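Fernness Kitchen Classes: where we've got to since April
Tuesday, June 4, 2019
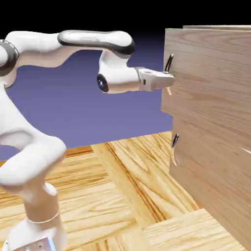

Robotic arm and light-colored wooden cabinet (computer rendering).

Hi Jaanus,

You asked for something shorter than last time, so I'll try! The big news is that the spring round of cooking classes is done and people are already asking about the fall. We had 208 sign-ups across the two sites, and 197 of those came to at least one class. Fernness filled up first, as usual. Prarumow was slower, mostly on account of the bus changes, but once we moved the start to 6:30 the evening group got going and hasn't let up.

The soup and bread weeks were the favorites by a mile. I'd planned only one session on bread and we ended up doing four, which ate into the time I'd set aside for fish. I don't regret it (people went home with dough under their nails and came back with questions), but fish is still owed to you from the original plan and I'd like to put it first in the fall.

Money. We're a bit under on ingredients because Liepiņa gave us a better price on flour and root vegetables once we agreed to order every two weeks. We're over on room hire at Prarumow, where the hall now charges for cleanup time as well as class time. I'd like to move $380 from the ingredients line to cover that. Could you let me know if an email is enough for you or if you need the form?

The recipe booklet is almost there. All the recipes have been cooked by somebody other than me, and that turned up a few howlers — my lentil stew was missing the lentils, and the rye loaf had the oven temperature from the cookies. Amomlow is printing it and wants the final pages before the end of the month. I still need your logo in a bigger size, the one I have goes fuzzy on the back cover.

What hasn't gone well: the Saturday family class. Parents like the idea when I talk to them, then Saturday comes and there's soccer. I'd rather stop it and run a second weekday class at Fernness, straight after school, with a snack to start. If you'd prefer we give Saturdays another go, tell me soon, as I have to confirm the rooms.

Receipts are in the usual folder, apart from two from the Prarumow hall that I'm still chasing. I'll send those over as soon as I have them.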